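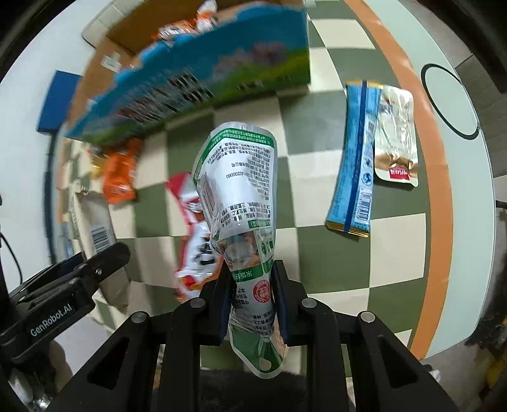 Packaging film producer Nedelcu has released the technical data for its new single-polymer barrier film, which is intended to replace mixed laminates in small snack pouches. The film goes on general sale in April. Converters that already buy the company's standard laminates can order sample reels now.

Most snack pouches on sale today use two or more different materials bonded together. An outer layer carries the print, a middle layer blocks oxygen and light, and an inner layer melts to form the seal. The construction performs well in storage and is hard to recycle, as the layers cannot be separated at normal sorting plants. The new film, sold under the name Viltarex, is polypropylene throughout apart from a thin vapor-deposited barrier coating and the inks.

According to the data sheet, the seal layer begins to bond at a jaw temperature of 142 degrees Celsius. That is higher than many packing lines are currently set for, and it leaves a narrower gap between the point where the seal forms and the point where the outer layer begins to shrink. Nedelcu gives the usable window as 19 degrees. Operators of older form-fill-seal machines with a single temperature sensor per jaw may have trouble staying inside it at full speed.

"The window is the figure people should look at first," said Tiina Heinonen, who leads film development at the company. "If the jaw profile is uneven, you will see it at the corners and at the fold before you see it anywhere else. We recommend mapping the jaws with the line at running temperature before any film is loaded."

Nedelcu tested the film on a vertical line running at 60 packs per minute and a horizontal line running somewhat slower. Leak rates on the vertical line were within the company's own limit for dry products. Results for oily and vacuum-packed products have not been published. Heinonen said those tests are still in progress and that the company will not quote a shelf life for such products until they are finished.

Three changes to line settings are listed in the release notes:

Dwell time at the cross seal should be increased before the jaw temperature is raised. Raising the temperature first is the most common cause of puckering.

Film tension should be reduced on the unwind. Single-polymer film stretches more than the laminates it replaces, and excess tension shows up as drift in print registration.

Cutting blades should be checked more often during the first reels. The film does not snap cleanly on a worn blade, and tear notches may come out ragged.

The printed side of the pouch has also been reviewed. Small packs sold by weight or in mixed bags carry a large amount of mandatory text in a small area, and that text has to stay legible after the pack is filled and handled. Ingredient lists and producer details are commonly set close to the minimum type size. Where a barcode falls on a part of the pack that creases, scanners may need several passes or may fail to read it at all.

Welov, a contract packer that took part in the trials, ran scan tests on filled pouches after a simulated distribution cycle. The company reports that barcodes printed with the bars running across the pack performed worse than those turned through a quarter, and that the difference was larger on the new film. Welov has moved the code away from the back seam on its own artwork as a result. It has made no change to type sizes.

Glare is a related issue. The new film has a higher gloss than the matte laminates used by some of Welov's customers, and overhead lighting at checkouts can wash out parts of a code. A matte lacquer is available. It adds a processing step, and Nedelcu has not said whether lacquered film will be accepted in the same recycling stream as the uncoated grade.
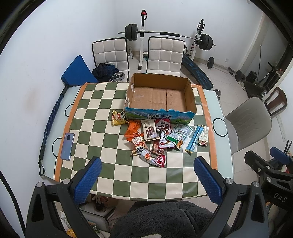 Packaged snacks in front of an open cardboard box.

Outer cartons are outside the scope of the release, although Welov notes one knock-on effect. The new pouches are slightly more slippery against each other, so they settle further in transit. A carton that closes flush on the packing line may arrive with headspace at the top. The packer has tested a shallower carton and found no increase in crushed corners – but only on short routes. Longer routes will be tested next.

Hooman Jafarzadeh, a packaging engineer who advises smaller food producers on line conversions, said the data sheet is more detailed than is usual at this stage but leaves out the cost of downtime. "A plant with modern jaws can be set up within a shift," he said. "A plant with old jaws is looking at new heaters and new sensors, and then a period of scrap while the settings are worked out. Small producers should ask for a trial on their own machine with their own product in it."

Jafarzadeh also questioned the lack of results for oily products, which make up a large share of the pouched snack market. Oil on the seal area lowers bond strength, and a narrow temperature window makes it harder to compensate. He advised producers of such goods to wait for the second set of data.

Film thickness is unchanged from the grade it replaces, so existing forming shoulders can be kept. Hanging holes and tear notches can be punched with current tooling, subject to the note on blade wear.

Nedelcu will supply the film in two widths at first. Line settings for common machine types are being added to Itell, the online database that many converters use to store recipes, and the first batch of entries is due on Thursday. Users with an existing account will see them under the supplier's name. Settings for the lacquered grade will be added separately.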